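4.2 Folding on a bed

I'll admit I expected the bed trials to be the easy ones. We had already spent most of January on the flat table in the Larkard lab, where a T-shirt on a plain gray mat got folded well enough that Horacio Zúñiga stopped watching and went back to his email. So when we moved on to real bedrooms I figured we'd lose a few points and write a happy paragraph. We lost a lot more than a few.

Across all homes we logged 186 folding attempts, 100 of them on tables or counters and the rest on beds. A bed gives under the cloth, so a fingertip that would stop on a table keeps going and picks up the blanket too. We called this a double grab, and it was the failure we saw most with both the Tosora policy and the older Enen baseline (the Enen one was worse, but it was also trained on less data, so please don't read too much into that).

Then there's the bedding itself. The segmentation step we took from Spahić was tuned on plain backgrounds, and people don't sleep on plain backgrounds! Prints with lettering gave us the most trouble. A line of big dark type looks an awful lot like a hem or a seam to the edge detector, and once it has picked the wrong edge the whole fold plan is built on it. Maximiliano Quiroga tried raising the edge threshold, which cleaned up the bedding nicely and also wiped out the real seams on dark clothes. We put it back.

Shorts deserve their own paragraph. With a shirt you can find the shoulders and work down from there. Shorts with a gathered waistband don't lie flat at that end no matter how you smooth them, and the width the planner measures there is narrower than the width it will get once somebody tugs on it. I ended up marking the waistband by hand in 28 attempts just to see if knowing where it was would help - it did, mostly with the first fold and hardly at all with the second. Figure 5 is a good picture of what the planner has to work with.
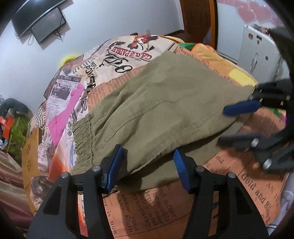 Figure 5. Khaki shorts on patchwork-print bedding, with the gathered waistband at left and the open jaws with blue pads in the foreground. Some of the printed lettering is nearly as strong as the garment's own edges.

4.3 Putting the pile away

Can it carry the finished stack to a drawer? Sometimes. We only got 11 clean tries at this before the drawer runner in the second home gave out, so I'm reporting them separately and leaving them out of Table 3. Stacks of two or three items traveled fine. Taller ones slid apart on the turn, and slowing the turn down helped less than we had hoped.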